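Costik Grasp Planner
Control and planning software for two-fingered grippers
Supplied by Skekine. Page updated 12/12/2020.

Costik is a software package that chooses where and how a two-fingered gripper should close on an object. It reads images from a camera mounted on the tool, proposes a set of candidate grasps and passes the selected one to the motion controller. The package is intended for laboratories and integrators working with household goods and their packaging.

Thin upright surfaces are treated as a separate class of grasp. When an open carton has to be held or shifted with its contents inside, the planner looks for a free top edge and places one finger on each side of the wall. 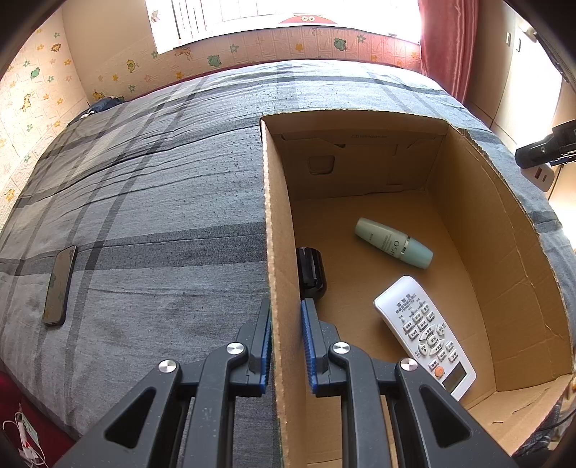

One integrator, Hevier, remarked that the edge class had saved it a good deal of manual tuning, but asked that the closing force be limited separately for worn cardboard. Skekine has added this setting to version 2, where it may be adjusted for each object class.

Lens distortion is corrected before planning begins, and the calibration tool is included in every licence. Recorded sessions can be replayed against a new planner release so that its choices may be compared with earlier ones.

Specifications
Candidate grasps per image: up to 400
Planning rate: 20 cycles per second
Session library: 2,000 recordings per project
Interfaces: Python and C++

Training and installation are provided by Visser. Requests for an evaluation licence should be sent through the enquiry form, stating the gripper model and the camera in use.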